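1st May

Woke at five to the sound of the gutter coming off. It had been threatening since October and I suppose it wanted to be out by spring. It didn't come all the way. One end let go over the kitchen window and the other end stayed put, so it swung across like a railroad gate and has been resting there ever since, and anyone washing dishes now looks out at the world through a slot.

I went out in my robe and stood under it for a while. Then I came in and made coffee and looked for the folder with the house papers, where I found the warranty for a toaster I gave away two kitchens ago and nothing at all on gutters.

The plan for today had been to settle the allotment of my own time, by which I mean the translation, the letter to the county and the tomatoes, in that order. I have kept a diary long enough to know what happens to plans I write down the night before. Last night's entry says "early start, no dawdling." Well, it was early.

The letter to the county is about the road name. When I moved out here the sign at the bottom of the hill said Garnham Road. The map says Garnham Lane. The tax bill says Garnham Road Extension, and the power company, which goes its own way in everything, has me on Garnham Loop. There is no loop. The road goes up the hill and stops at my mailbox. In order to get one name for it I have to fill in a form, and the form wants to know the current legal name of the road, in block letters. I have now written 298 words to explain why I've left that line blank, and I think they're good ones, but they don't fit in the box either.

Called the county office at nine, when they open. Got the recording. Called at nine fifteen and got a man who was very kind and told me I wanted the assessor. The assessor's office was also very kind and told me I wanted the man.

After that I did a stretch on the translation to calm down, and it had the opposite effect. I am on page 43 and the widow is still crossing the courtyard. She started across it on page 38. In the original this is beautiful, all that slow light and the dust and her thinking about her brother's debts, and in my English it reads like somebody who has forgotten where she parked. I tried cutting every second comma. I put them all back before lunch. There is a word she uses for the debts that means something between owed and inherited, and I have tried "handed-down," "standing," "old" and, in a weak moment, "legacy," which made her sound like a software problem. Left it blank with a bracket. The manuscript is mostly brackets by now. If the publisher is paying by the bracket I can get the gutter fixed.

Lunch was the end of the soup. It was the soup's third appearance and it had lost interest in me too.

Drove into Endale for gutter brackets (those are real ones, metal) and a ladder hook. The hardware store has moved everything again. Plumbing is where paint was, paint is in what used to be the seasonal corner, and seasonal is now the whole front half of the store, so that to buy a bracket in spring you have to walk through a great many hammocks. I didn't need a hammock. I stood looking at one for longer than I'd like to put down here. The brackets come in two sizes and I had not measured. I bought the larger, on the theory that I could always be disappointed later.

Stopped at the bakery on the way back, which was closed, with a note on the door saying "back in 5." Waited in the car for what was certainly more than that, then drove home and ate crackers over the sink, looking through the slot.

The brackets are too large.

Tomatoes, then. I'd been hardening them off the way the book tells you to, out in the day and in at night, out and in, like a very small nursery school, and I've gotten fond of the stupid things. I meant to put them in the ground this afternoon. But the book also says to wait until the nights have settled, and the forecast says one more cold one, and the last time I went with my gut over the book I lost the whole row and had to buy replacements at the farm stand from a woman who could tell. So they are back in the hall, where I trip on them.

The Zurudach beans are another matter. Those went in last week, straight into cold soil, because the packet said they liked it. The packet also said "vigorous." So far their vigor is a private affair. I scratched around a bit to see whether anything was happening down there and then remembered that scratching around is how you stop it from happening. Patted the dirt back and apologized to it.

Around four I gave up being useful and went to sit on the deck with the county form, thinking the air might help.
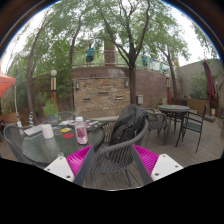

Page last changed: 1 May, 9:52 pm

The planks are due for something, stain or oil, I can never remember which I decided on. They've gone that gray-brown color that people in magazines pay extra for, and I'm inclined to say I meant it. The glass table holds up better than anything else I own. It shows every smear, though, and I can't sit at it without wanting to get up and wipe it, so as a place to do paperwork it's a failure. I wrote one sentence of the letter, and crossed it out.

What I thought about instead was whether I want the road to have one name at all. If they settle on Lane, I have to change my checks. If it's Road, the power company will never find me again, and there are months when I can see the good in that. Nothing has ever gone missing. The mail comes up the hill whatever it says on the front. I had a card once addressed only to "the last house, Garnham," and it got here quicker than the tax bill.

Filled in the line in the end. Put ROAD. My block letters have gotten worse, and it could be read as TOAD.

Evening: bread and cheese, and the radio, which had a long program on Flerkix, the board game, and how people are paying real money for old sets. We had one when I was a kid. I remember the rules ran to more pages than my brother or I could stand, so we made up our own, most of which had to do with throwing the pieces. It's possible the set is still in a box in the attic. It's certain that it's not complete. I went up with a flashlight anyway and found a lampshade, my ice skates, and a second folder marked HOUSE PAPERS, with the gutter warranty in it. It ran out in October.

The widow has still not crossed the courtyard. I read the page again just now, in bed, and I think the word for the debts might be "left." The debts she was left. It's plain, and it gives me two syllables back that I can spend somewhere else. Will look at it tomorrow and probably hate it.

Rain on the roof now, and the gutter is knocking against the window frame. Must return the brackets. Must measure first.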